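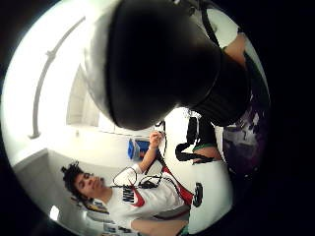

How long should a beginner sit in meditation each day?

Ten minutes, says Liên Lã, and she won't be talked up from it. Same ten minutes every day, same chair if you've got one.

Aug 22, 2018
By the Skillcombe newsletter desk

Caught Liên between classes, kettle on, half an hour at most. She has just finished recording her first audio course, Quiet Mornings, and is back teaching the evening group at Skillcombe.

"I came to it sideways," she says. Bad sleep, a job in Gerkau she didn't like, a friend's cassette with one side chewed up. "I only ever heard the first half. So for a year I thought that was the whole practice."

The course is 97 minutes, split into short sittings. Breath first, then what she calls listening inward. Is that the same as hearing a guide? Long pause. "Some of my students would say so. I leave the word to them. What I ask is that they write it down straight after, before breakfast, before the phone."

She has kept notebooks herself since the start. 50 of them now, in a cupboard. Does she reread them? "Hardly ever. July I did, for the course. Most of it is shopping and complaints. Then one line that stops you."

What about people who feel nothing at all? She gets asked this every term. "Feeling nothing is a perfectly good morning. Do it again tomorow." Incense, crystals, special cushions, she's easy about all that. Bring them or don't.

The autumn group starts with an open evening, and she would like a few more men to come along. After that a weekend retreat at Claeys, silent untill lunch on both days. "People dread the silence and then they're cross when it's over."

And with that, coats, bags, next class coming up the stairs.

Contact us | © 2018 Skillcombe | Back to top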